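What a Floor Will Teach You by March

By Urmila Dwivedi
March

I have been meaning to write about the floor for weeks now, and I keep getting distracted by other things (the seedlings, my sister's visit, the great jar-lid disaster), so let me just sit down with my tea and do it.

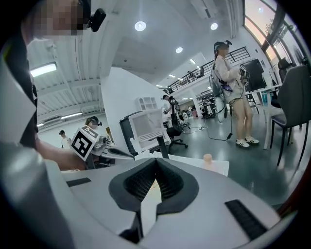

When I first started spending my days in the big room at Drondale I thought very little about what was under my feet. I had come from years of carpet. Carpet at the old office, carpet at home, even a carpeted hallway at my dentist's! Then all of a sudden I was on a hard, dark, shiny floor, a kind of greenish gray that my mother would call "pond," and by four in the afternoon my heels were singing to me.

So the first thing I did was sort out my shoes. I'd been wearing some flat little slip-ons that I loved dearly and that had soles like a slice of cheese. I switched to proper sneakers, the plain lace-up sort, and paid $70 for them, and I will admit I grumbled at the register. I stopped grumbling by the end of the week. If you are on your feet on a hard floor, please buy the sneakers. White ones do show every smudge, but a damp cloth and a dab of dish soap will take care of most of it, and I rather like the ritual of it on a quiet evening.

The second thing is cables. A cable on a dark floor is a sneaky creature, especially toward evening when I'm tired and thinking about soup. I caught my toe on one my first month and did a sort of skating move in front of everybody. Now I look down before I set off across the room, and if I'm the one trailing a cord I try to keep the slack in one loose loop and steer it away from where people walk. My friend Sandhu winds hers over and under, one loop each way, so it lies flat next time. I've practiced this on the garden hose and I'm getting better, although the hose would disagree.

Then there are the wheeled chairs. I do love a black office chair, they go with everything and hide the crumbs, but on a smooth floor they wander. You stand up to say hello to someone and when you sit back down your chair has drifted off a good foot to the left. I've started putting my hand back to feel for the seat, like my grandmother used to do, and it has saved me at least twice.

And dust! Carpet hides it and a shiny floor tells on you. At home I did the kitchen over in something similar last year and I've gone through two mops since. The flat microfiber kind is the one I'd buy again. Barely damp, long strokes, working back toward the door.

Next time I really will get to the seedlings. The tomatoes are up and leaning hard toward the window, and I have to turn the tray again before bed.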